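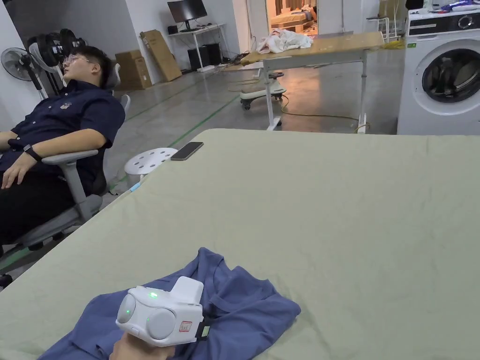

2 min read

About Bromarley

Bromarley is a small laundry and folding service in Flostton. We wash, dry, press and fold shirts, workwear and household linen for people who would like their evenings back, and for local firms that put their staff in uniform shirts.

The business was started by Reginald Mahmoud, who had spent years on the pressing side of a hotel laundry in Wornow. He took on the first unit with one washer and a folding table, and most of the early work was school shirts. We moved to our present rooms in April and now handle 336 shirts in a normal week.

How we fold

Folding is done by hand on a large table. We keep a pale green cloth over it, as buttons catch less on fabric than on a bare top and a dark or a white shirt both show up well against it. The cloth is washed like everything else and goes back on with its fold lines in it.

Shirts reach the table in a heap. Each one is shaken out and laid face down with the collar away from the folder. The sleeves go in first, then the sides, then the tail comes up to the collar. Anything with a missing button or a mark that has not shifted is put to one side and we ring you before doing more to it.

Where we work

The rooms are plain: desk, computer, office chair, fan for the summer months and a stool by the table. Bookings and labels are done at the desk. Boxes are flattened and used again where they are sound.

Collections and accounts

We collect in Flostton and Wornow. Regular customers get a Yook bag, our own cotton sack with a name tag sewn in - please use it for shirts only. Business accounts start at 300 items a month and are invoiced monthly.

Page last updated 18/08/2020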